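Elsie Ackroyd
1/8 - Notes from the first February of two-arm table clearing at Hosodent, where I run the break-room and catering floor. I get asked what the automation changed for staff. Most of it is less visible than people expect.

3 replies 15 shares

Elsie Ackroyd
2/8 - Every new task is built in simulation before it goes near a real cup. The operator gets a plain white room, one wooden table, two hands and a few pieces of tableware. The layout we use for the cup-and-plate task is this one, both hands open:
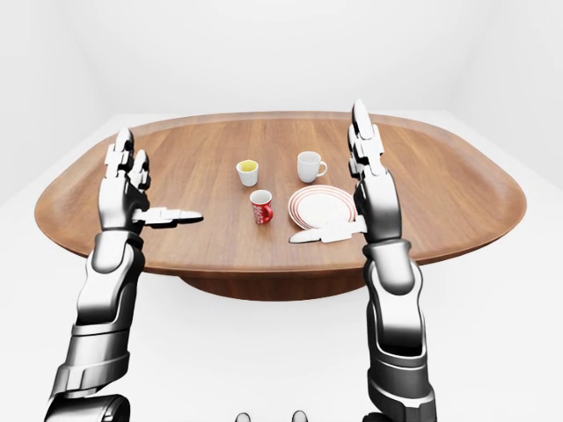 3/8 - WHO DOES THE WORK

Keith Oakley cleared tables here on the late shift. He now writes the task order and reviews the simulated runs. Same pay grade for the first six months, which he objected to in writing. I backed him. It was corrected in month four.

9 replies 35 shares

Elsie Ackroyd
4/8 - Volume: 4000 simulated runs on the Pako software before sign-off on one task. Keith flagged 185 of them for a second look. Sorting those took more staff time than anyone had put in the plan.

5/8 - The rule he added concerns order. The patterned mug is handled with the striped plate as one unit, and the plain white cups are dealt with separately. Clearing staff have always worked that way. It was in no manual, so the Clegg integrators had no way to know it.
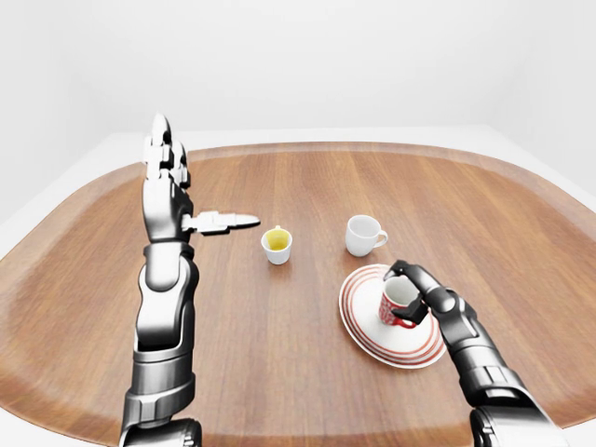

Elsie Ackroyd

6/8 - Right hand on the mug, mug over the plate, left hand open and out of the way. Keith wants the left hand parked further from the small cup, given that the cup has liquid in it. The integrators say the clearance is within limits. The ticket is open.

2 replies 4 shares

Elsie Ackroyd
7/8 - What changed for the people: less carrying, more screen time, more disputes about wording. Two staff asked to go back to the floor and did. Review sessions are capped at 35 minutes, as error flags got unreliable past that. Breaks are logged as working time.

8/8 - What did not change: spills, lost teaspoons, the 3 p.m. rush. The Onico dishwasher is still loaded by hand and there is no plan to alter that this year. Next thread will cover the training hours and who signs for them.

6 replies 15 shares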